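3.2 先说说我们怎么收数据，以及“会做家务”到底算什么

写这一节之前我和 Silvan Lanz 吵过一架（友好的那种）。他觉得论文里应该开门见山摆成功率，我觉得不行，得先把任务讲清楚。你想啊，“机器能不能收拾屋子”这种问题，十个人问有十种意思。有人指的是把杯子从桌上拿到水池边，有人指的是下班回家看到屋子跟早上不一样了。前一种，好几套系统都能做得挺漂亮；后一种，我个人的看法是还差得远，而且差的地方跟大家平时盯着的不太一样。

所以我们在 Akville 那边的工作间里定了13类杂活，一半偏家里，一半偏车间：挪椅子、扶灯罩、收线、擦台面、把零件放回盒子，诸如此类。挑的时候我有个私心，就是专挑那些人做起来完全不动脑子的。叠衣服我们没放进来，做的人已经很多了，而且衣服有衣服的麻烦，混在一起讨论只会把水搅浑。门也没放，Ľubomír Vlček 为此很不高兴，他对开门这件事有执念，他的意见我记在附录里了。

示范全部由人来做，用的是手持夹爪，不走遥操作。我以前在 Trolia 项目里用过遥操作，老实讲，坐在那儿推一下午手柄，收上来的动作又慢又僵，连我自己看了都嫌弃。手持的好处是手腕还是你自己的手腕，快慢轻重都比较自然！代价当然也有：手指的触觉隔了一层，新来的示范者头一个小时往往抓什么都用力过猛。我们的做法是让每个人先随便玩一会儿，不记录，等动作松下来再正式开始。位姿靠夹爪上的标记方块来估，两只手各一个，工作间里照平时的样子放着东西，不做特意的清场。

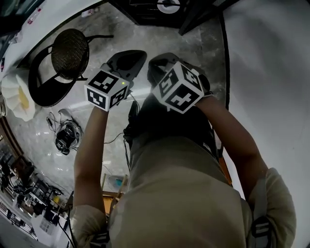 图4 双手各持一只夹爪的示范者，俯视视角。夹爪上的白色方块印有黑色基准标记；左上方地面可见黑色金属椅与侧放的灯罩。

图4里那种地面我想多聊几句，因为它几乎就是我们整个问题的缩影。灰色大理石纹的地，上头有椅子，有侧着的灯罩，还有一团黑色的线缆。人看一眼就知道，椅子可以推，灯罩得轻拿，线最好先理一理再说。策略网络看到的是什么呢？从我们的结果看，椅子它处理得相当好，硬的东西、形状固定的东西，基本不太操心。灯罩就开始有意思了：那种褶边，抓哪儿都像能抓，可真正合适的位置没几个，力气稍大就要变形。到了线缆，唉，我只能说各位往下看表吧。

数据量方面，正式保留下来的示范一共2,021段，来自56位示范者。这个规模不算大，跟现在动不动就堆料的做法比甚至有点寒酸。不过我们每段都人工过了一遍，中途掉东西又捡回来的那种也保留，单独打了标签。我坚持要留，Silvan 一开始反对，后来他自己跑了一组对比，加上这些片段之后，策略在夹空了以后会回头再试，不加的话它就举着空夹爪继续往目标位置走，一脸认真地把空气放进盒子里。这个现象我们在第5节还会讲。

另一个我原先没料到的问题是“什么时候算做完”。人做家务其实没有明确的终点，灯罩扶起来了，顺手转一下，让它看着正一点；线收好了，又觉得放椅子底下碍事，再挪挪。这些尾巴动作在不同的人之间差别特别大，有人一下就停，有人能磨蹭好久。我们试过让示范者口头喊“好了”作为结束信号，效果凑合，喊早喊晚的都有。最后用的办法比较土：两名标注员各自标一个结束时刻，差得不大就取靠后的那个，差得大就由我来定。我承认这里面有我的主观口味，读者如果要复现，请务必把这一点考虑进去。

车间那几类活要干脆一些。零件归盒、工具归位，目标位置清清楚楚，做完没做完一看便知，标注员之间也很少有分歧。Civbridge 的同事看过初稿后问我，那是不是说明车间比家里容易自动化？我的回答是，在我们这套任务里确实如此，但别急着往外推。我们的车间任务里没有正在运转的设备，也没有别人在旁边走来走去，台面高度也是固定的。把这些条件放开以后会怎样，目前手上没有数据，我不想瞎猜。

还有光照。工作间有一侧是很大的白色墙面，反光时强时弱，早期版本的标记检测对这个相当敏感，白方块靠近白墙的时候尤其容易丢。换过一次检测阈值之后好了不少，剩下的丢帧用惯性数据补，补得太长的片段直接弃用。具体阈值和弃用标准写在附录B，代码放在 Arango 仓库里，和训练脚本同一个目录。

评测时每类任务各跑9次，物品的初始位置按事先抽好的清单摆放，摆放的人不参与打分。次数确实偏少，主要是复位太费功夫，线缆那一类尤其磨人，要把一团线恢复成“差不多一样乱”的状态，比让机器去收它还难。我们因此没有对单个任务报告显著性，只在家居和车间两个大组之间做比较，结果见表2。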